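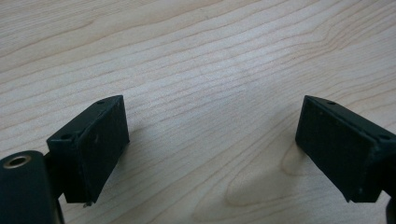
*Pale wood, plenty of grain.*

**The Levchenko Lecture — what happened, what's next**

Quick one this month as I'm writing on the train back from Tovbridge and the wifi comes and goes.

So. The Levchenko Lecture. Those of you who get this in Cloritstead will have seen the posters. Packed house, 868 tickets gone and a queue for returns right round to the bike racks. I had a seat up in the balcony next to a man who ate crisps through the whole of the introduction. Cheese and onion.

Tamara Pavliuk was the speaker and if you've only heard her on the radio, go and see her live. Very different. Slower, for a start. She talked for 48 minutes with no slides and one sheet of paper, which she lost early on and carried on without. The subject was supposed to be "Translation and the Stage" but most of it was about her first job, selling programmes in a theatre foyer and giving people the wrong change. Big laughs. Then a long quiet bit about her grandmother's letters that I won't spoil because she's doing it again in January.

Questions were a mixed bag as ever. Three from the floor before they ran out of time, and the first of those was a speech. The second was from a sixth former who asked how you know when a translation is finished — best question of the night — and the answer was "when the actor stops ringing you up". Couldn't hear the third one, the roving mic had packed up by then.

Now the grumble. Several readers wrote in about the booking fee. Tickets went through Drollura this time, the speaker agency, who have started selling seats as well as supplying the people on stage. Fee was £2 a ticket, same if you picked it up in person. I asked at the desk and was told it's "in line with the sector". I don't know what that means and nor did the chap telling me. I've emailed Drollura and will print whatever comes back.

My own view, for what its worth. An agency looking after speakers is fine, somebody has to sort out the trains and the hotel and the vegetarian option. An agency that also runs the box office is sitting on both sides of the table. Old lecture series used to write to people direct and offer them supper. You got some terrible talks that way. Also some very good ones, and a ticket cost less than the bus. Bit sad to see that go.

The drinks after were nice. White wine, warm. Little cheese things. Spotted two former Levchenko speakers by the coats having what looked like a proper argument about footnotes, didn't like to butt in.

Dates and bits:

- Tamara Pavliuk repeats the talk at Cloritstead in January, smaller room, 7.30pm start. Booking not open yet.
- Next year's Levchenko speaker still to be anounced. I've heard a name and been asked to keep it to myself, so I am.
- The recording should go up once the sound's been fixed. Don't hold your breath for that third question.
- Lost property from the night: one grey glove, one umbrella, a library book. Ask at the Tovbridge front desk.

Letters on the fee question still welcome, short ones please. More next month — my stop.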